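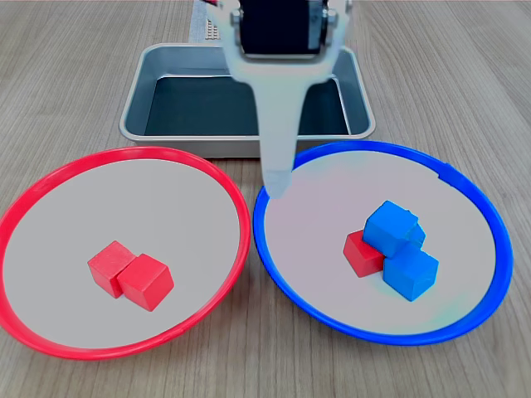 **Thread: New regional president announced, what does this mean for the rest of us?**

**drillbit_dana**

So the email finally went out. Nipon Rungrueang is moving up from head of the Wendby office to president of the whole region, and Lama Semaan takes over his old job. I've been at Sternetico for 11 years, mostly in field sales, and this is my fourth regional president. Every time it happens I tell myself I won't care and then I spend my whole lunch reading the announcement like it's tea leaves.

Has anybody here worked under either of them? I've met Nipon exactly once, at a sales dinner, and he spent most of it asking me why our customers in Widarley keep sending back the anchor kits. Which was a fair question! I just didn't want to answer it over salad.

**palletjack77**

I was in his group for a few years. Good guy, very into numbers, reads everything you send him. If you write him a two-page memo he'll come back with questions on page two, so don't pad it. He came up through the warehouse side and he still talks like it.

My only worry is that he's a Wendby person through and through. He hired most of that office. The rest of us are going to be waiting to see whether Wendby people get every open manager job for the next couple of years.

**MossyOak**

> The rest of us are going to be waiting to see whether Wendby people get every open manager job

I mean, they already do. Look at the last two we posted in Widarley. Both filled by transfers. I applied for one of them and got a very nice phone call.

**palletjack77**

Sorry, didn't know that was you. That stings.

**MossyOak**

It's fine, I got over it by being annoying on this forum.

**ladder_and_level**

I'm going to disagree with the mood in here a little. I'd much rather have somebody promoted from inside than another outside hire. Remember the one before last? He had us all reading that book about rivers. We lost 203 small accounts that year — I know because I was the one cleaning up the list — and he told us on a call that it was "healthy." Nipon has sold the product. He's dealt with an angry contractor at six in the morning. I'll take that.

Also can we talk about Lama for a second? She ran the Mahasneh rollout and it was the only rollout I've been through where the training came *before* the thing went live. I had a stupid problem with my login and she called me back herself.

**drillbit_dana**

Ok that makes me feel better. I had no idea Mahasneh was hers. We used it for the fleet orders and I had maybe one complaint about it the whole first month (the search box, which everybody hates).

**hexkey_harriet**

Hmm. I was on the Mahasneh thing too and I remember it differently. The training was early, sure, but it was for a version that changed before launch, so half of my notes were wrong. I'm not blaming her for it, the software people kept moving stuff around. I just think we're handing out medals kind of fast.

**ladder_and_level**

Which site were you at? We got a second session after the changes.

**hexkey_harriet**

Widarley. We did not get a second session!

**ladder_and_level**

Huh. Then I take some of it back. Not all of it.

**MossyOak**

Widarley never gets the second session of anything.

**quietforklift**

Mostly a lurker here, I work in payroll for a different company in the same line of business. We went through one of these handovers in September. What I'd watch is who ends up reporting to who in the first few months. The announcement is always the same announcement, "brings a wealth of experience," etc. The org chart that comes out later is where you find out if your boss still has a budget.

Ours had 1,000 people in the region before and they kept saying no changes were planned. Then they merged two service desks and I got a new manager who I've still never met in person.

**palletjack77**

Did you lose people?

**quietforklift**

A few left on their own. No layoffs in my building. They did cut the spending limit you could approve without a signature down to $500, and that caused more yelling than the merger did.

**drillbit_dana**

Oh no, don't give them ideas. I can't get a set of tires on the van for that.

Anyway there's a call with both of them coming up and we're allowed to send questions ahead. I'm asking about the manager postings, and I'll put the Widarley training thing in too if Harriet doesn't mind.

**hexkey_harriet**

Please do. Leave my name off it though.

**MossyOak**

You can put mine on it. They've got my number already.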